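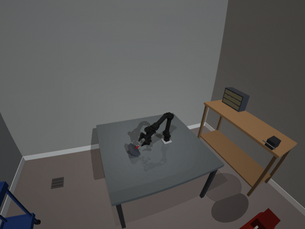
Rejected demos in simulation: keep, trim or throw away?

Posted by stosthorpe_lab in Simulation and Data

I am collecting teleoperated demonstrations in a simulated workcell for a behaviour cloning policy. Single black arm on a grey table, multi-fingered gripper, the task is to pick up a small red piece that starts against a dark wedge-shaped part. Control runs at 30 Hz, one fixed camera plus joint states.

My problem is the approach. Because the red piece touches the wedge, operators often nudge the wedge on the way down, back off, and come in again from a different angle. The final grasp is fine by the success check, but the episode contains a long hesitation in the middle. The policy trained on everything has learnt the hesitation rather well. It hovers over the piece and sometimes never commits.

Options as I see them: discard every episode with a second approach, cut out the middle and join the ends, or leave the set alone and collect more. The rest of the room (shelf table, drawers, cart) is static and I have not randomised it. Is that likely to matter as well?

Golnar Akbari

Do not join the ends. The joint states will jump across the cut and the network will treat the jump as an action. If you predict action chunks, every chunk that spans the cut is wrong.

Separate the two things you are calling hesitation. Idle frames, where the commanded motion is below a small threshold and the gripper state does not change, can be dropped safely if your policy sees only the current observation. With a history input, resample the segment so the step size stays consistent. Correction frames, where the operator backs off and re-approaches, are worth keeping. They show the policy what to do after it has pushed the wedge, and it will push the wedge.

What I would do, in order:

Plot commanded speed against time for each episode and mark the pauses.
Remove pauses longer than 12 frames, leaving the last 4 before motion resumes.
Tag episodes with a second approach and keep them, but sample them less often in training.
Retrain and compare on the same fixed set of start poses. Do not change anything else in that run.

Also check whether your operators agree on an approach direction. If 2 people come in from opposite sides of the wedge and your loss is plain mean squared error, the policy averages them and ends up hovering in between. That fits your symptom better than the pauses do. Either fix the direction in the operator instructions or use a head that can represent more than one mode.

plolari

just collect more. we had the same thing and it went away with more data

Sakai_R

Agree with Golnar on the approach direction. We had it in our Clanholm set and it took a long time to find, as every episode looked fine when replayed singly. Overlay the gripper paths from one start pose and it shows up at once.

On the static room: it will not cause the hovering, but if you ever move the camera or go to real hardware you will pay for it. Vary the lighting and wall colour first, then the camera pose by a small amount. Shadows too. The arm throws one on the tabletop, and a policy can pick up the shadow as a height cue, which then fails when the light moves. If your simulator can re-render saved states, you can do all of this afterwards without recording anything again. Save the full simulator state per step, including the pose of the wedge, and not only the images.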